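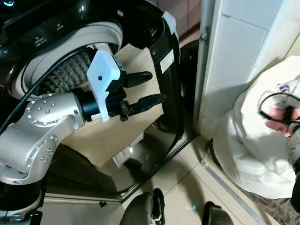
Chapter 8: Frames, Forks and the Shape of a Custom Motorcycle

Home Contents Previous chapter Next chapter Glossary Index

I bought my first project bike from a man who swore it rode straight. It did not ride straight. It wandered to the left like a tired dog on a lead, and for a whole June I blamed the tires, then the wheel bearings, then the wind. My friend Muthu Rodrigues finally came over with a long piece of string, ran it down both sides of the bike from back to front, and showed me that my rear wheel was pointing somewhere the front wheel had no plans to go.

I tell you this because most people who open a book on custom motorcycles want to get to the paint. I did too! I had a color picked out before I owned a single wrench that fit. But every bike you've ever admired in a parking lot started with somebody making decisions about bare steel tubing, and those decisions are what we'll be looking at in this chapter.

8.1 Three numbers you'll keep coming back to

The first is rake, the angle at which the steering head leans back from vertical. Pull that angle out and you get the long, lazy look of a chopper. Tuck it in and you get something that turns quickly and feels a bit nervous on the highway.

The second is trail. Draw a line through the steering head down to the ground, then drop another straight down from the front axle. The distance between the two spots on the ground is your trail. It's what makes the front wheel want to follow along behind the steering, the way the wheels on a shopping cart do (the good ones, anyway). Too little and the bike feels twitchy. Too much and it's heavy to steer at walking speed, and you'll find that out in front of other people.

The third is wheelbase, axle to axle. You can measure it with a tape, and you should, before you change anything. Write it on the garage wall if you have to.

The annoying part is that these three are tied together. Fit longer forks and you've changed all of them in one go, plus your ground clearance, plus where your weight sits. I once fitted forks 2 inches over stock because they looked great in the box, and I spent the next several weekends learning what I'd done.

8.2 The bike we'll be following

From here to the end of chapter 12 I'm going to keep going back to one build, a single-cylinder roadster that Pavithra Murthy put together in her workshop, Kirnine. She named it the Plukik. I've asked her what it means and gotten a different answer each time, so I've stopped asking.

The Plukik started as a plain commuter that weighed 146 kilograms with an empty tank. Pavithra wanted a low seat, a flat line from the tank to the tail, and handling she could trust on the hill road out to Beaulieu, where the corners tighten up on you halfway round. She kept the stock steering head and made a new rear loop, and she did it in that order of thinking: what stays, then what goes. We'll see her sketches in section 8.4, including the one she threw out.

8.3 Before you cut

Put the bike on a level floor, at its normal ride height, with the wheels pointing dead ahead. Measure your rake, trail and wheelbase. Then do the string test on both sides, the way Muthu did with mine - it takes ten minutes and costs nothing. If the two sides don't agree, check the chain adjusters first and the swingarm after that. A bent frame is farther down the list, but it does happen, especially on a bike with a cheerful seller.

Keep these numbers handy. You'll need them for the first exercise, where we work out what a shorter rear shock does to the front end.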